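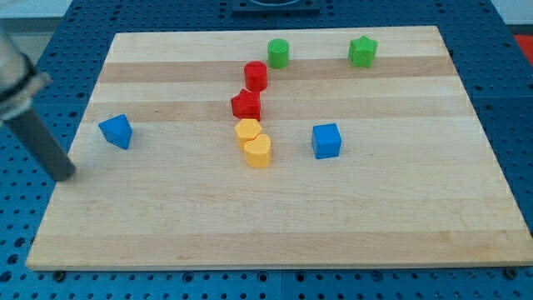
Arm stops with force limit fault when pushing blocks across a seam in the board

Posted in: Help > Tabletop Manipulation > Faults and Safety

Posted by Vunivberg Teaching Lab

Our laboratory operates a single arm fitted with a plain rod for pushing small blocks into groups by color. Since January the arm has halted repeatedly with a force limit fault. The controller log contains 602 pushes, of which 361 were made after we replaced the wooden board. All of the faults fall in that second group.

The fault occurs most often with the star and the heart, and seldom with the cube. The rod stops, the brake engages, and the block remains where it was. On one occasion the rod tip caught the edge of the board while returning from a push and lifted the near corner before the arm halted. No person was within reach at the time. We have suspended unattended operation.

The tip height is set at 5 mm above the surface and has not been altered. We wish to know whether the force limit may be raised safely, or whether the fault lies elsewhere.

Posted by Killila

Raise the limit a little and see if it clears. Ours was set far too low when it was delivered and we had the same stops every morning. It has run without trouble since.

Posted by Roussel Technical Support Group

We would advise against raising the limit at this stage. The stop described in the second paragraph is the protection working as intended, and a higher limit would have allowed the arm to lift the board further.

As the faults began with the new board, please examine the following before making any other change.

Measure the height of the board at each corner and at the center with the arm powered down. A board assembled from strips may cup across its width after a change in humidity. With a clearance of 5 mm at one side, the tip may be pressing into the wood at the other.

Check that the bolts are tight and that the board does not rock. Then repeat the height calibration on the board itself — a calibration taken from the table does not account for a change in board thickness.

Confirm that the return path raises the rod before it crosses the edge. Many older programs return at pushing height.

Posted by Vunivberg Teaching Lab

We thank both respondents. The board was found to be nearly 7 mm higher at the far left corner than at the center. It has been removed for planing and a replacement has been requested from Kulico. The return path has been corrected to lift first. The force limit remains unchanged, and attended trials will resume when the replacement has been fitted and calibrated.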